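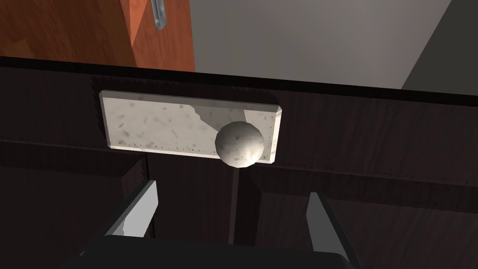 4 min read – 1264 views

Dark doors and cupboards in a small flat – would you paint or leave?

marrowfat76
We get the keys on a Friday in October and I am trying to settle this before then, as I would sooner have the mess before the furniture goes in. The flat is on the second floor at Parkdale. Most of the woodwork is very dark brown, the cupboards as well as the internal doors. The cupboards have white knobs on white backplates with a sort of speckled stone look. I don't mind the knobs. My partner wants everything painted off-white. I quite like the dark wood but I can see it might be gloomy by four o'clock in winter. The hall has no window at all.

What have other people done, and did you regret it?

tilly_under_stairs
Paint it. We lived with dark doors for six years in a hall with no window and I wish we had done it in the first month. Two coats of a decent primer, two of satinwood. It took a week of evenings and I would do it again.

Baltasar Tejada
I would leave it for a full winter. You can paint wood any weekend you like, but getting paint back off mouldings is a horrible job. I stripped four doors in my last house and the grooves took longer than all the flat parts put together. Try the lighting first. Most of these flats have one pendant in the middle of each room with a weak bulb in it.

marrowfat76
That is exactly what it has. One pendant in the hall and one in the bedroom.

Baltasar Tejada
Then start there. Two wall lights in the hall, and pale walls. See how you feel in spring.

pennywhistle
Wall lights mean chasing cables into the plaster, so I don't see how that is less mess than painting. I was quoted 700 for two lights and making good afterwards. You could paint every door in a flat for a good deal less if you do it yourself.

Baltasar Tejada
Fair point on cost. Plug-in ones are cheaper and you can hide the flex behind a bookcase.

pennywhistle
In a hall?

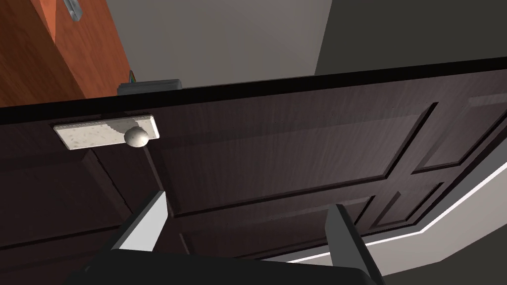

Page 2 of replies

Ladan Zarei
I paint for a living, mostly flats and rentals. A few things that may help whichever way you go.

Find out if it is real wood first. If it is veneer or a foil wrap you can't sand it hard, and some primers won't hold on foil at all. Take a knob off and look at the edge of the screw hole, you can usually tell from that.

Panelled doors are slower than people think. Do the mouldings first, then the panels, then the crosspieces, then the uprights. If you do the flat parts first you will drag wet paint back over them when you come to the grooves.

Clean everything with sugar soap and rinse it properly. Kitchen doors have more grease on them than you would believe, and most peeling I get called back to look at is grease.

Very dark wood can bleed through white. Use a stain-blocking primer or you will get brown patches after a few weeks.

marrowfat76
Thank you, that is very useful. Is there an off-white you would pick? My partner has a sample pot of Mustonora, the slightly grey one.

Ladan Zarei
I haven't used that one so I can't say how it covers. Paint a bit of board and stand it in the hall for a few days. Greys can go quite blue with no daylight.

tilly_under_stairs
Ours went lilac. We changed it for a warmer one.

rukdale_rob
I'm going to disagree with most of this. Over in Rukdale nearly every flat that comes up for sale has had its doors painted white, and half of them are chipped round the handles. Dark wood hides knocks. If you have children or a dog I would keep it and put a pale rug down.

pennywhistle
Dark wood shows dust, though. I was wiping ours down every other day.

rukdale_rob
Not at our end. Maybe we just don't look.

marrowfat76
No children, one elderly cat called Roman who scratches door frames. So the frames will need something doing to them anyway.

I think we will paint the hall side of the doors and the frames, and leave the cupboards dark until next year. My partner has agreed to that if I do the sanding.

Ladan Zarei
If you are doing one side only, decide now what colour the edges will be. The usual rule is that the opening edge matches the room the door opens into, and the hinge edge matches the other side. Mask it with low-tack tape and take the tape off while the paint is still a bit soft.

marrowfat76
I hadn't thought about the edges at all. Will measure up when we get the keys and come back with more questions.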